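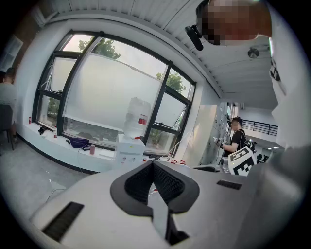
By the window, with one of the hand-held grippers up close. The black V is the soft pad.

Buying hand-held grippers: the questions I keep getting

I'm Filipa Gouveia and I look after equipment planning at Abreu. Ever since we started budgeting for hand-held grippers my inbox has been full of the same handful of questions, so I've put my answers on one page. If yours is missing, write to me and I'll add it (I really do!).

How many should I ask for?

Think in pairs. One person working with both hands needs two grippers, so a request for "three grippers" will come straight back to you with a note from me. For a small group starting out I suggest 3 pairs: two in use and one on the shelf. If your tasks only ever need one hand, say so in the request and we can talk about singles.

Do I need to buy a robot arm at the same time?

No, and please don't put both on one form. You can record plenty of demonstrations by hand before any arm gets ordered, and by then you'll have a much better idea of the reach and payload you want. The one thing to settle early is the mount. Ask the supplier whether the same fingers will fit the arm you have your eye on, and get the answer in writing.

Eder or Wamis?

We've bought from both and I'd happily buy from both again. Eder quoted us a longer lead time but included a spare set of pads with every pair. Wamis was quicker and charged for pads separately, so the totals landed closer than I expected. Compare the full quote, with pads, cables and shipping in it – the headline price on its own tells you very little.

What wears out first?

The pads, by a mile. They're soft because they have to grip things like plastic cups without crushing them, and soft stuff gets chewed up. I budget a new set of pads per gripper every 7 weeks for a group that records daily. Cables come second. People step on them, chairs roll over them, and somebody always needs one that's a bit longer than the one they have. 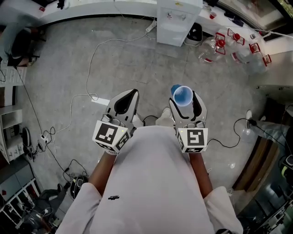
A pair in use: light blue cup in the right gripper, markers on both cubes.

Can we print the marker cubes ourselves?

You can print the markers, sure. Use matte paper, check the size with a ruler and keep a spare sheet flat in a drawer. I'd still buy the housings they go on. Drita Vukčević tried making a set for her group last December and the edges came out just uneven enough that the labels wouldn't sit flat. She ordered the real ones afterward, so we paid twice.

How much room should I plan for?

Less than you'd think, though more than a desk. I ask for around 18 square meters for two people working side by side, plus a table and somewhere to put the boxes. Regular office furniture is fine. Look at where the outlets are before you sign up for a room, and put power strips and floor cable covers on the list. They cost next to nothing and I forgot them on my first order.

What about software?

We use Gosusix to keep track of recordings and it's licensed per group, so check whether yours already has it before you add a line. Storage is the bit people underestimate. Double whatever you first wrote down.

What about cups, boxes and the other things people pick up?

Put in a small line for props and buy them anywhere. Get several of the same kind, so you can replace one when it cracks.

When do I have to send my request?

Give me 3 weeks before you want the order placed. That leaves time for two quotes and one round of me asking annoying questions. Spare pads and cables can go through any time as a small purchase – just email me the part number and your budget code.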